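The Duck Goes Last

a story, first draft, posted from the shed 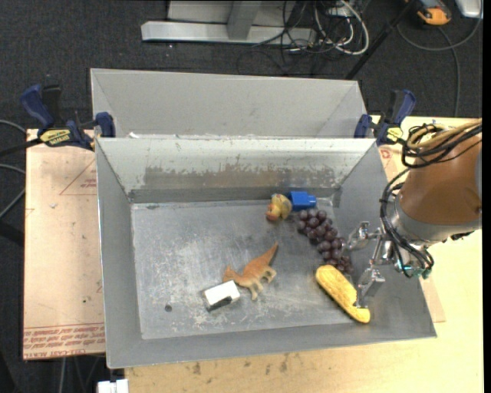 Vamitz wrote back under the post inside of a minute. You're going to lose the grapes again, and you know it, and when you do please don't blame my wiring.

I didn't answer. Hands full. It was past ten at night and the shared shop closed at midnight, and I had the laptop on my knees because every flat surface had something on it.

The rule was simple. We made it up in May, the three of us, on the back of a receipt. Everything out of the front bin, into the back bin, one thing at a time, no touching. Whoever's code did it first got to name the arm. Until then it was just "the arm," or worse when it dropped things.

Vamitz did the wiring. Nazarenko did the gripper, both fingers, twice. I did the code, which meant I did the apologizing.

(Those aren't real names. They're bench names. The shop gives you one off an old box of part labels when you sign up and it sticks. Mine is Eka. There's a drawer with Eka on it, with my calipers and a sandwich bag of screws I can't identify.)

I hit run.

The arm thought about it. It always thought about it, almost 10 seconds, while the laptop fan went up and up. Then it swung out over the bin and went for the banana. I call it the banana. Nazarenko says it's a loaf of bread and we've stopped discussing it.

Fingers open. Down. Close.

Up.

"Come on," I said to a robot.

It carried the banana over the wall and let go and the thing hit the metal with a clang you could hear in the parking lot. First one. I wrote it on my hand becuase I couldn't find the pad.

My phone buzzed. Vamitz. Well?

Banana, I typed.

Loaf, said Nazarenko, who was supposed to be asleep.

Next was the white block, easy, flat sides, a gift. Then the blue one. It got that by the skinny end and the whole thing rotated in the fingers and I stopped breathing, and it hung there tilted, and made it. Clang.

Then the dinosaur.

I should say about the dinosaur. Version nine of the code was scared of it. I don't have a better word. It would come down over the dinosaur, stop, go back up, come down, stop. We watched it do that one whole evening. The camera saw a tail and legs and a head and each one looked like a good place to grab, so it picked all of them, so it picked none. Vamitz wanted to swap it out for a ball. I said no. I said if we swap out the hard ones we're just building a thing that moves balls. There was a silence, and then we ordered pizza and didn't talk much.

Version 14 was different. Version 14 I wrote at my sister's place over a long weekend with a kid climbing on me. All it does is, once it picks, it isn't allowed to change its mind. That's it. Four lines. I was embarrased to show anyone.

Down over the dinosaur. It stopped.

I waited for it to go back up.

It didn't. It shuffled a little left, the collar turned, the cables dragged along behind like they do, and the fingers closed around the middle of the body. Lifted. Tail swinging. Over the wall and down.

Buzz. Well??

Dinosaur, I typed.

Nothing for a while. Then a row of exclamation points from Nazarenko, and from Vamitz just: on the first try?

First try.

don't move, I'm coming down there

Don't come down here, I wrote, it's late, and anyway you'll bump the table. Vamitz always bumps the table. It's why there are clamps.

So. Grapes and the duck.

The grapes are the worst thing in the bin. Everyone thinks it'll be the dinosaur, and the dinosaur is bad, but the dinosaur is one solid piece. The grapes give. The fingers close, the sensor says yes, got something, and what it's got is two grapes, and the rest of the bunch slowly turns and slides out. We had a log. Before that night the log said 853 attempts total, all objects, and I'd guess most of the ugly ones were grapes. I never sorted it. Didn't want to see.

I paused the run. You're allowed to pause. It's on the receipt, I checked, it was in my wallet. Pause ok, touching not ok.

Got up, walked around. The shop at that hour is a nice place. Someone had left the little radio going by the laser cutter, low, a ball game from the other coast. The sign over the door says CLOTDEN in letters cut from scrap, each a different thickness, and the last N leans. It's been leaning since before my time. I got a paper cup of water and drank it standing by the door and looked at the arm from way across the room. From there it looked patient. Up close it looks like a plumbing job.

I thought about what I'd call it. I had a list, once. I'd had good ones, funny ones. Couldn't remember any.

Came back. Sat. Hit resume before I could think.

Fan up. Arm out. It chose the grapes, I saw the little box turn green around them on the screen, and I thought, ok, now it's stuck with that, it can't change its mind, I took that away from it. Felt bad for a second. At a robot.

Down. The fingers went in lower than usual, one each side of the bunch, right down until the tips touched the floor and I heard metal scratch metal. One more scratch for the collection. They closed.

It lifted.

The bunch sagged. One end dropped, and it started that slow turn, the turn I've seen in my sleep, and I put my hand out. Just out, over the bin. Not touching. I want that clear. I held my hand in the air underneath it like you'd hold your hands out under a kid on the monkey bars.

And the door opened and it was Vamitz, in slippers, with a coat on.

"You're touching it!"

"I'm not touching it!"

"Your hand is right there!"

"It's NEAR it!"

And while we were yelling, the arm went over the wall and let go. No clang for grapes. They make a sort of flop.

We both looked in the back bin. Then at each other.

"You weren't touching it," Vamitz said.

"I wasn't."

"I saw it. I'll say so. I saw daylight."

We called Nazarenko and stood the phone up against a roll of tape so all three of us could watch the last one. The duck. The duck is nothing. A duck is round and light and it's gotten the duck every time since version two, it's practically a reward. We'd always said the duck goes last.

Run.

The arm swung out, went down, closed on the duck, lifted it maybe as high as my coffee cup, and dropped it.

It bounced off the side and rolled to the corner and lay there looking at us.

From the phone, very small: "What happened? What was that noise? Did it get it?"

Vamitz sat down on the floor in the good coat. I thought I'd be angry. I looked at the clock, eleven forty. I looked at the receipt. It says one thing at a time, it says no touching. I turned it over and read the other side too, which was for two rolls of solder and a bag of chips.

"It doesn't say first try," I said.

"Read it again," said Nazarenko.

I read it again, out loud, the whole thing, chips included. Then I put the laptop back on my knees – the fan was already going up – and the arm swung out over the corner where the duck was.

Down. Close.

"Nobody yell this time," said Vamitz.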